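Progress report to Vieira, second instalment
Kitchen and common-area cleaning at the Vosholm building
February 17, 2021

We're a little past the midpoint of the grant and I'm happy to say the floor machines are earning their keep. Both Jandero scrubbers have been running on the ground-floor corridors since September, and the second one was cleared for the upstairs hallway last month. Between them they now cover 99 metres of corridor every night, without anyone having to push a mop bucket along it.

The part I'm most pleased about is what the cleaning crew have done with the time. When we applied, the plan was simply to shorten the evening shift. The crew asked us to keep the hours and move them into the kitchens instead, where the machines can't go, and you kindly agreed to the change. It's working really well!

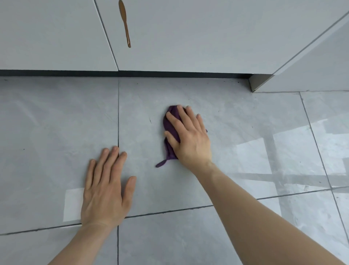 Kitchens are still hand work, and I expect they will be for the life of this grant. The scrubbers need a clear lane and they leave a strip along anything with a recessed base, so the last bit of floor in front of the cupboards belongs to a person. On a glossy tile like ours, where the window shows up in the floor, a missed patch is easy to spot from the doorway, and a cloth under a flat palm gets right up to the dark kick strip in a way no brush head we trialled could manage. The crew have written their own one-page guide for these edges and it's better than the one I drafted.

It's not all rosy. Kneeling work has gone up as corridor work has gone down, and people noticed it in their knees and wrists before I noticed it in the roster. We've brought in kneeling pads and a rule that floor edges are swapped between crew members after 22 minutes. The pads were paid for out of the training line, which I'll show separately in the accounts.

Benches and sinks are on the same hand-cleaning list. We tried the Cellasix scheduling software for these jobs too, so that a kitchen is flagged for cleaning by how much it's been used. The first version sent people to spotless kitchens and skipped busy ones - we've since changed the settings so the crew can overrule it from their phones, and they do. Of the 47 kitchen jobs flagged in January, they moved or dropped 23, and every one of those changes now feeds into how the next week is drawn up. 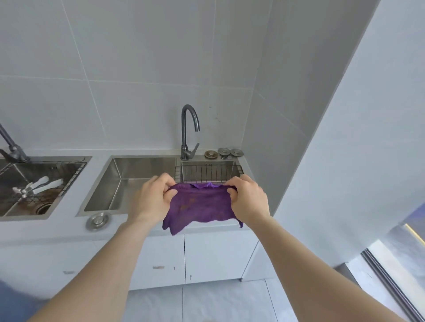

Report author: Site Services Coordinator, Vosholm

Cloths turned out to be a bigger topic than I'd budgeted for. With more surfaces done by hand we go through far more microfibre, and a cloth that has been used on a sink needs to stay away from the floor pile. The crew want a colour for each job and a second wash bag on every trolley. I've ordered the bags. The colours will wait until the present stock wears out.

On skills, all of the evening crew can now start, park and empty the scrubbers, and two have learned to change the brushes and clear the sensor faults. Their pay grade was lifted to match, from the beginning of this year. I'd like the rest to have the same chance before winter, and Jandero has offered us a training day on site.

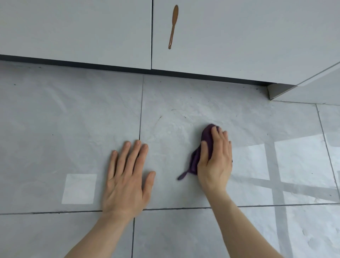 A few of the crew would also like to have a say in where the machines go next. They know which floors collect grit and which corners get forgotten, and the route maps are much better for their marks on them. For the next period we plan to redraw the upstairs route with them, look at a long-handled edge tool to cut down the kneeling, and finish the brush training. Spending is on track apart from the pads and cloths, and the revised budget will come to you with the next invoice.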